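Bedding Sort Fills the Hall at Boltholm for a Second Winter

The big downstairs room at the Boltholm community house has been full of blankets since the start of December, and it looks wonderful. Comforters, quilts, crib covers, fleece throws, a few knitted things that must have taken someone an entire year: they come in by the bag and the box, get shaken out, looked over, folded and sent off again to households across Gitlow and the farms north of town.

It's the second winter for the bedding sort, and the pile is a good deal bigger than last time. The final tally last year came to 900 pieces. The shelves along the back wall passed that mark before the month was half over, with the drop-off door still open every evening until 8 p.m.

Anyone who stopped by last year will remember the muddle near the entrance, where donors, sorters and families picking up were all trying to squeeze past the same coat rack. The room has been turned around since then. Drop-offs now come in from the parking lot side, sorting happens in the middle, and finished bundles go out through the Aquino Street door. It works so much better! On a busy evening people can get in and out with an armful of quilts without having to back up for anybody.

The sorting goes quickly once you get the hang of it. Each blanket is opened all the way and checked for tears, missing binding and stains. Good ones are folded in thirds and then in half, with the size written on a strip of masking tape. Anything that needs a wash goes into the blue bins for the Skovex laundromat, which has given over 3 of its large machines to the sort on weekday mornings and isn't charging for them. Torn pieces go to the mending table, where there's a tin of heavy thread, a lot of good advice and usually a plate of something sweet.

The patterns are half the fun. There has been a run of bright stripes this year, far more than the plaids that took over last winter, and some of the older wool blankets have colors you simply don't find in stores anymore. One corner shelf has turned into an informal gallery of the loudest ones. They never stay long, as kids picking out their own blanket tend to go straight for them.

Letting children choose is new, and it may be the best change of the season. Last year bundles were made up by bed size and handed over closed. Now each family gets its basic bundle of a comforter and sheets, and then every child picks one blanket and one soft toy off the open shelves. Some take a minute. Some take a good half hour, go back twice and leave with the very first thing they touched.

Small everyday items have been coming in along with the bedding, and those are welcome too. Lotion, soap, combs, washcloths and travel-size bottles are tucked into the bundles as they're packed, so long as they're unopened. Please put them in a separate bag if you can. A bottle of shampoo at the bottom of a sack of quilts is a sad thing to discover, and the sorters have discovered 2 so far. 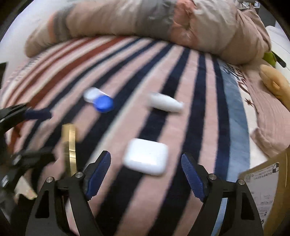 Stripes, a rolled comforter and a plush toy at the Boltholm bedding sort, with a few small items lying on the blanket.

Checking pockets and folds before you drop off is a good idea as well. Duvet covers are the great hiding place, and the found-items basket by the kitchen hatch holds single socks, a library card, reading glasses and a very nice wooden spoon. If you think something of yours went in with the blankets, ask at the hatch and have a look through.

What's needed now is mostly twin-size comforters and crib blankets. King-size quilts are in good supply, and pillows can't be taken unless they're still in the wrapper. Sheets are fine in any size if the set is complete. Sturdy cardboard boxes are also wanted, medium rather than huge, as a huge box full of wool is more than most people can lift. Old shipping boxes do nicely, labels and all.

Pickup runs from 4 p.m. to 7 p.m. and there are no forms to fill out. Just come to the Aquino Street door and say how many beds you have and what sizes they are. For families who can't get into town, there are delivery runs on the two county routes, and a request can be left at the Gitlow library desk or dropped in the box outside the community house. About 13 households are on each run at the moment, and there's still room in the van.

More hands would be great, especially in the last hour of the evening, when drop-offs pile up and the folding tables are at their fullest. You don't need to sign up or know how to sew. Wear something you don't mind getting lint on, bring scissors if you'd like to help with mending, and come in through the parking lot side. There's coffee on from late afternoon, plus cider for the younger folders, who are getting impressively fast at pillowcases.

The sort carries on through December and closes once the last bundles have gone out. Whatever is left on the shelves goes to the Gitlow overnight shelter, and worn towels and blankets past mending are set aside for the animal rescue on the Skovex road. Drop-off hours for the holiday week will be posted on the community house door.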